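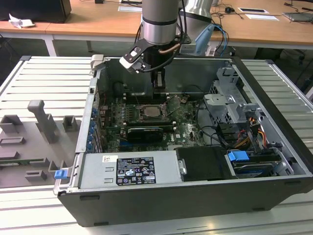

A Dell tower on its side with the panel off.

Old computers wanted as Bollton repair drop-in gets a second day

25/08/2018

The computer repair drop-in at Dollholm hall is going to two days a week from next month, after the waiting list for July went past 200. Organisers say they simply ran out of hours. Doors open at 9, same as now, and last items taken in an hour before closing.

Bring what you like within reason. Desktops, laptops, the odd printer. No televisions, no microwaves, and please no more fridges (there was one in July, left by the side door with a note on it).

Parts are the sticking point. Memory and hard drives come in fairly often but power supplies don't, and the cheap new ones are not much trusted by the people doing the work. So the appeal this time is for whole machines, working or not. Age doesn't matter a great deal. If it has been in the loft since the kids left home, bring it anyway.

Hubert Urbańczyk has run the drop-in since it was two tables in the back room of the Farías café. He reckons most of what comes through the door isn't properly broken.

"Dust," he said. "Dust, or a full disk, or somebody has been told it's too old and beleived it. People come in with the carrier bag and the apology ready. We have a look, we give it a clean, they take it home."

Anything past saving is stripped for parts and the rest goes to Wastik, the scrap firm on the Bollton road, who collect once a month and don't charge. Last year that came to 400 machines. The council was paying for the same collection until the budget went. No word on wether it comes back.

Costs. Still free to look. A donation if it gets fixed, whatever you can manage, tin on the front desk. New parts you pay for at cost and you'll be told the price first. No fix, nothing to pay.

The second day will be quieter to begin with and is meant for people who can't do the present hours, so shift workers, carers, anyone who needs a bit longer to explain the problem. Booking by phone or at the desk. There are 19 slots, first come. Walk-ins still welcome on the existing day but expect to wait, and parking at the hall is poor, the bus stops outside. 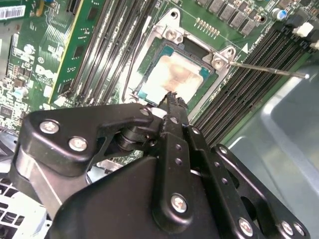 Before you bring it in

Copy off anything you want to keep. Photos, letters, the lot. If you can't because it won't start, say so at the desk and they will try to get the files first before anything else is touched.

Bring the power lead. Every time, even if you think it's a standard one. Laptops especially.

Write down your password, or come with the person who knows it. Machines have sat on the shelf for weeks over this.

Don't take it apart at home first. Screws go missing and then it's twice the job. And if you do want to learn, ask. There is a beginners' bench going in on the new day, old machines only, no charge, under 16s with an adult. Changing a drive, fitting memory, fresh paste on a processor, that sort of thing.

Donated machines can be left at the hall during opening hours only, not outside overnight. Drives are wiped before anything is passed on, and you can ask to have yours handed back if you'd sooner keep it.

More helpers needed too, mainly for the desk and the kettle. Ask for Hubert.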